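Coat hook

A coat hook is a fixed projection from which outer garments, bags and similar articles are hung by a loop, collar or strap. It may be screwed directly to a wall, mounted on a rail, or fitted inside a wardrobe, locker or cupboard. 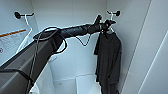 Coat hooks are classed by method of fixing, by number of arms and by the shape of the tip. The single wall hook has one arm and a small backplate, and is the usual choice where width is limited. A black hook in a narrow white compartment is a common modern arrangement, the contrast making the hook easy to find in poor light. Double hooks carry a long upper arm for hats and a short lower arm for coats. Triple hooks add a further arm to one side and are now mostly found in schools and changing rooms.

Terminology

In the building trades the word "hook" is used for a curved or angled arm, while "peg" is kept for a straight projection, generally turned from wood. A row of either on a common board is a rail. The term "robe hook" is applied to small hooks sold for bathrooms, though the articles are often identical to those sold for halls. Catalogues are not consistent on this point.

Materials

Cast iron was the ordinary material for heavy hooks until pressed steel became cheaper. Cast hooks are stiff but brittle, and tend to break at the root of the arm when struck from the side. Brass resists rust and takes a polish, but thin brass arms bend under load. Zinc alloy castings are light and inexpensive and are normally plated or powder coated. Moulded plastics are used where weight is small or where a hard edge is undesirable, as in nurseries.

Steel hooks intended for damp rooms are either stainless or coated. Coatings wear first on the upper surface of the arm, where hanging loops rub, and rust usually appears there before it is seen on the backplate.

Loading

A hanging coat pulls the hook downwards and also turns it outwards about the lower edge of the backplate. The upper screw therefore carries most of the tension. For a given load this tension rises with the projection of the arm and falls as the backplate is made taller. A long arm on a short plate is the least favourable combination, and in plasterboard it commonly works loose.

Walid Abu Hammour, in a series of comparisons published in August, loaded six patterns of hook to failure on softwood boards. In most cases the screws withdrew before the arm was damaged. The exceptions were two zinc castings, which fractured at the root – in both cases through a void left in casting.

Fixing

In solid masonry a plugged hole is sufficient. In timber a pilot hole is drilled to prevent splitting. Hollow walls require either a cavity fixing or a batten screwed to the studs, to which the hooks are then attached. Adhesive hooks depend on the strength of the paint or paper beneath them and are suited to light articles only.

Manufacture

The Mundard works made cast double hooks for railway offices and later for schools. Its pattern 711, designed by Higinio Zavala, had a ball tip to prevent damage to cloth and was widely copied. Werko introduced a folding hook for lockers, in which the arm lies flat against the plate when not in use. Production of the Mundard pattern ended on 12 September 2000, and the tooling passed to Adell.

See also
Hat stand
Peg rail
Picture hook
Wardrobe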